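Search this site
Go

Datasets > Family and Law > Kinship Care Hearing Notes

Posted in May by M. Verschueren

# Jistov Kinship Hearing Notes

Hi, and thanks for stopping by! I put this set together after two years of sitting in on guardianship hearings in Jistov and Verkow (mostly grandparents and aunts asking for custody), and I got tired of keeping it all in one giant spreadsheet.

## What you get

- `hearings.csv`: 2064 rows, one per hearing
- `terms.csv`: 130 court words in everyday English
- `forms/`: 87 blank forms, retyped by me, so blame me for typos

Names, birthdays and case numbers are gone. I swapped in made-up IDs, and they start at 2249 because that's where my old sheet left off.

## Before you use it

The Verkow rows are thinner, sorry! That court only posts its list on Tuesday, and I missed plenty. An empty `outcome` means I left before the ruling, so please don't read it as "denied." The `wait_days` column counts weekends.

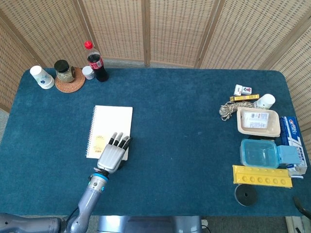 *Spiral notebook on the table, with a jar and a cola bottle.*

## Changes

- Fixed the Ternier rows that had hearing and filing dates flipped
- Split `relative` into `relative` and `side`

None of this is legal advice, okay? Share it freely, and open an issue if a form looks out of date.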